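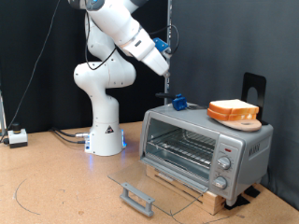
ARBOLEDA, February

Zoila Benavides had made toast for Zamico for three years before the arm came. She made it at 4:30 in the morning, for the breakfast boxes that went out to the hospitals, and she made it well enough that nobody upstairs had ever learned her name. They learned it on a Tuesday, when Akel needed a person who knew toast.

"You just tell it when it's wrong," Anselmo Apaza said. He was the shift lead and had been told to be cheerful.

"Tell it how?"

"Tell me. I write it down."

So she sat on a stool and Anselmo sat beside her with a clipboard. He wrote down that the bread went in too far to the left. He wrote down that it went in too far to the right. She said the door should be all the way open before you went anywhere near the rack, and he wrote that down too, and the next morning somebody from Akel came and thanked her for it.

The kitchen line had 14 people on it. The arm was in the room behind dry storage, and at break they came by to look. Most of them looked for a minute and went out to smoke. Old Vomby from the dish room - it was his last name, but he had never offered another - asked what it got paid. Anselmo said it was on trial. Vomby said so was he once.

At home Zoila told her sister that the work was easy now. She sat down for most of it. Her wrists had stopped hurting. Her sister said that sounded fine, and Zoila said it was, and then she washed the same pan twice. 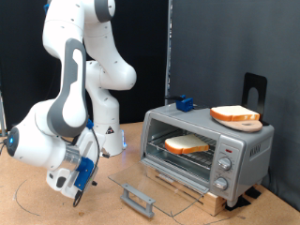
The extra money was 400 dollars for the month, and she had already spent some of it on tires. She thought about that while she watched. She had put thousands of slices into ovens without once thinking about where her hand was, and now she had to think about it all day. One slice was on the rack and the other was still on the round board on top of the oven. She looked at the one on the rack for a while.

"It's left of center," she said.

"Bad left?"

"No. A little. I'd leave it."

Anselmo wrote, A little left, OK. Then he turned back through his pages. He kept a running number at the bottom of each one, and it had got to 3,132.

"What happens when they have enough?" she asked.

"They haven't said how many is enough."

"But after."

He clicked his pen. He had two kids and a truck payment, and she knew he had asked the same question upstairs, because he had gone up on his lunch hour and come back without eating.

"They said there'd be a job looking after it," he said. "One job, on days. I told them you."

"You didn't want it?"

"I can't tell left from a little left."

She did not answer that. Days would mean sleeping until six. It would also mean she would not see the others, who would be coming off the line as she came in, however many of them there were by then.

"Do I have to say now?"

"By the end of the week."

"All right," she said, and pulled the stool closer. "Write down that the crust is the right way around. They never ask about that."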